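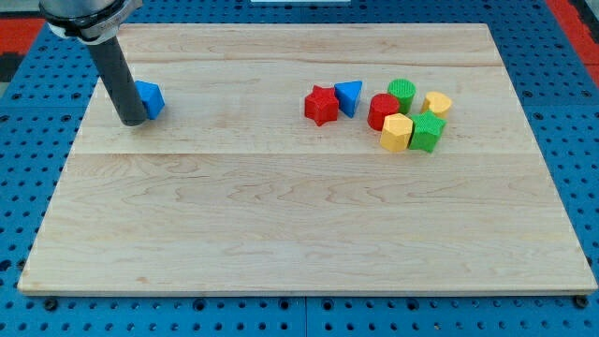
The Lorkstead board is a rectangular wooden worktop saver made for everyday kitchens. It is sold by Trestero in one size and arrives oiled and ready to use. A large wooden board like the one in the photo will take a loaf and a joint of meat side by side, and it can stay out on the counter between meals.

Home – Kitchen – Boards – Care – Contact

Reading time: 2 minutes

Size and weight
The board is 54 cm long and 40 cm deep, with a thickness of 4 cm. It is heavy, so check that your counter is level before you buy. Both faces can be used for cutting. Many customers keep one side for bread and the other for onions and garlic.

Care
Wash by hand in warm water and dry upright. Do not soak it or put it in the dishwasher. Oil it when the surface looks pale – twice a year is enough in most homes. Light knife marks can be sanded out along the grain.

Delivery
Orders are sent from our Pretorius Road shop on weekdays. The smaller Curico board sold out in September and will be back in the spring. Unused boards can be returned within 40 days.

Last updated: Oct 10, 2019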